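Minutes — Nimness Translation Team, Monthly Meeting
Held 29/08/2024, main office and by video link

1. Minutes of the previous meeting
Accepted with one correction: the Trudeck glossary is shared with the subtitling group as well as the manuals group.

2. Trudeck manuals
Great news to open with! The German and Dutch versions of the maintenance manual went out ahead of schedule, and the client has already asked for a quote on Polish. Final count for the source text was 3281 segments. Reviewers were full of praise for the new query sheet — questions to the client now go out in one batch a day, and the answers have been quick and really useful.

Agreed: use the same query sheet for Polish. Project desk to send the quote by Tuesday.

3. Voß catalog
A long and lively discussion about product names. The client wants the ß kept in its company name in every language, including all-capitals headings, where our templates have been turning it into SS. The layout group has a fix and showed it on the French pages, which look lovely. Japanese still needs a font check.

The team also talked over "Tuch," which the catalog uses for cleaning cloths, scarves and one kind of woven fabric. English needs a different word in each place, and the translation memory keeps offering "towel." Everyone had an opinion, and we got to a good answer: "cloth" in the household section, "scarf" in clothing, and a query to the client for the rest. 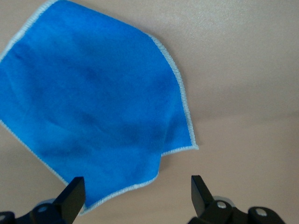 Blue microfiber cloth with pale stitched edge

Agreed: add the three senses of "Tuch" to the termbase with a note on each. Old "towel" matches to be cleaned out before the Italian work starts.

4. Lalton interpreting request
Lalton has asked for interpreters for a conference in February, with 300 guests expected and 5 working languages. This would be our biggest event so far and the room was very keen! We have strong pairs for Spanish, French and German. Portuguese and Korean are thinner, and we'd want two interpreters per booth for the full day.

Speakers' slides came up again. Last time they reached the booths the night before, so the offer will ask for them a week ahead — even drafts are a huge help.

Agreed: accept in principle. Interpreting desk to confirm Portuguese and Korean before we sign.

5. Style guide
Version 2 is ready for comment. The section on numbers and units has been rewritten and is so much easier to follow. Still open: whether to hyphenate "e-mail" for clients with no preference of their own. Comments go in the shared file, please, and not by chat.

6. Any other business
The lunchtime terminology sessions are back, starting with legal terms in rental contracts. Suggestions for later topics are very welcome.

The invoice template now has a field for the client's order number. Please fill it in.

Next meeting: same time next month, by video link only.

Contact | © Nimness Translation | Back to top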